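Sowerby have gone 12 matches without a clean sheet, and Darren Entwistle has stopped pretending it is bad luck. The back line drops too early, he says, and midfield does not drop with it.

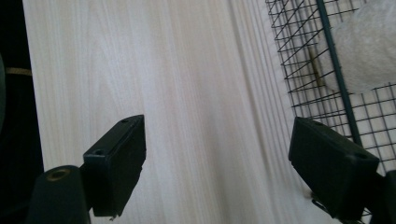 Pale wood grain, with two black gripper fingers over it.

Kirsty Bramwell, who scouted them in February for Filtholm, counted 110 passes played into that gap over two games. Entwistle wants Roy Clegg to sit deeper on Saturday's trip to Silletti.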